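Course notes, unit 7: comparing grippers in simulation
Nambridge, 2024-07-10

Read this before you start the lab. It covers what the comparison can tell you and, at greater length, what it can't.

## The claim we are testing

The Skumimum report says its padded fingers beat plain parallel fingers on tableware. It ran 900 simulated trials with the padded set and 800 with the plain set. Why the counts differ is never stated. Ask that first, before you look at any success rate. If failed runs were dropped from one side, the rate means very little.

The report also gives 159 "soft failures" and never defines the term. A plate that slides and then gets picked up could be a success, a soft failure or a retry, depending on who wrote the script.

## Where simulators flatter a gripper

- **Friction.** One number per surface, usually. Real glaze varies across a single plate.
- **Contact.** Thin rims are hard on contact solvers. Check whether the finger passes into the plate before you count a grasp.
- **Object pose.** Natby, the other package on your reading list, resets every object to the same spot unless you tell it otherwise. Repeating the same pose 800 times is close to one trial.
- **Compliance.** Padded fingers are often modeled as rigid fingers with higher friction. Then you are comparing two friction values and calling it a gripper test.

## Flat objects

Mugs are easy to argue about and not very informative. Spend your time on the plate. A low rim leaves little room for a finger to get under it, and a small error in height turns a grasp into a push.

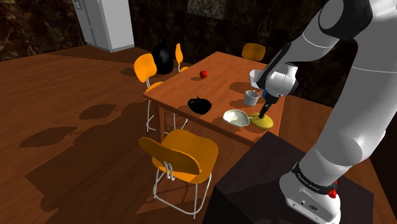 **Lộc Tôn**
Lecturer, Robot Manipulation Lab

With the finger down on the yellow plate, a contact sensor would report a touch. I would not score that as anything yet. Log the contact, the finger gap and the plate height separately, and score only after the lift.

The plate is also near the table edge, so decide ahead of time what a fall counts as. Write it down before the first run.

## For the lab

1. Run both finger sets with the same seeds and the same number of trials.
2. Randomize plate position and friction. State the ranges.
3. Keep every failed run. Save the log even if the solver blew up.
4. Report the plate, bowl and mug separately. No pooled score.

Hand in 2 pages, plots included. Chapter 4 of the Bạch notes has the contact model; skip its section on "realism", which offers no measurements.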